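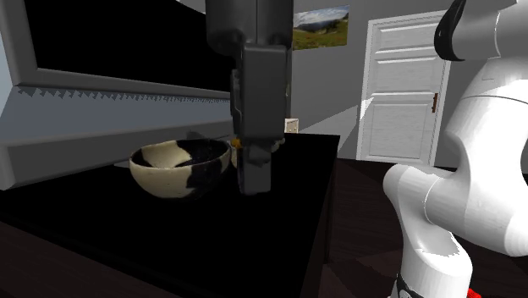
Según un comentario que dejaron anoche en la entrada anterior, firmado solo como Dusik, estoy perdiendo el tiempo con la simulación: con 45 demostraciones reales bien hechas se entrena lo mismo que con 582 sintéticas, y encima sin tener que discutir con el motor de render. No le he contestado todavía. En parte tiene razón, pero mi problema con Belmonte es de cobertura y no de fidelidad.

Junio de 2025. Domingo.

Estado del conjunto al empezar: 582 episodios guardados, todos con un solo brazo, tarea de cuenco y objeto pequeño sobre mesa. Acción en coordenadas articulares, pinza como escalar continuo. La semana pasada la guardaba como binario y tuve que rehacer el conversor entero.

Primera revisión: oclusión. En la configuración actual el dedo de la pinza tapa el centro del objeto cuando baja junto al cuenco. Asoma un trozo naranja amarillento por un lado y un borde beige por el otro, nada más. Un anotador no sabría decir qué es, y no veo por qué la política iba a saberlo con un único fotograma. Opciones: añadir vista de muñeca, dar historial de observaciones o separar la posición inicial del objeto y la del cuenco. Pruebo la tercera, que no obliga a cambiar la arquitectura.

Segunda revisión: contraste. Mesa negra y cuenco crema y negro. La base se confunde con el tablero y apenas hay sombra de contacto. Para el segmentador es un caso malo. No lo retiro, lo etiqueto como difícil y lo dejo en validación. El generador de texturas de Leltitz elige tablero y vajilla por separado, sin comprobar la diferencia de luminancia. Pendiente poner un umbral, pero solo en la mitad de las escenas.

Tercera: semillas. La 1985 se cuelga siempre en el mismo paso, al resolver la colisión entre dedo y borde. Reduje el paso de integración y pasa, aunque tarda el doble. La excluyo del lote y la guardo aparte como prueba de regresión.

Por la tarde, teleoperación. 30 episodios nuevos con el objeto desplazado. Noto que en los últimos acerco la pinza más despacio y con correcciones pequeñas al final, o sea, cansancio del operador. Eso entra en los datos y se aprende. Los marco con un campo de calidad y que decida el muestreador. También recorté las pausas iniciales, porque en la versión anterior la política aprendió a quedarse quieta.

Fondo: puerta, cuadro de paisaje y pared gris siguen fijos en toda la tanda. Hay que variarlos antes de entrenar en serio. Stostska admite sustituir los materiales de pared por lote, pero la documentación no dice si respeta las luces. Lo miro mañana.

Quedan 612 en disco. Entrenamiento lanzado a las diez de la noche, sin vista de muñeca, lote pequeño. Si la pérdida de la pinza no baja de madrugada, cambio la ponderación y repito.

A Dusik: pásame las 45.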